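7 October 2021

Spent most of the morning on the bedding, which had got into a state since we came to Allbridge. I do love a green sheet - it makes even a plain white wall look kinder - and once it was pulled more or less flat I felt better about the whole week.

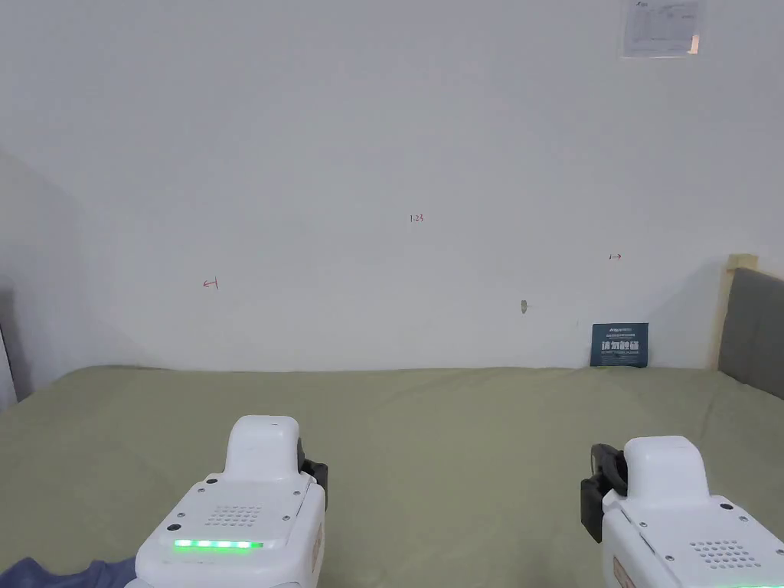

Green sheet on, grey headboard behind.

Then came the folding, my old enemy. I like to hold a thing out over the bed first and get the top line straight, and let the middle sag as it pleases.

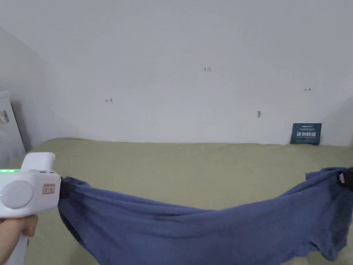
Do I iron before putting away? Only pillowcases, and only when the radio is good.

Tea after that, and the last of the Ketier biscuits.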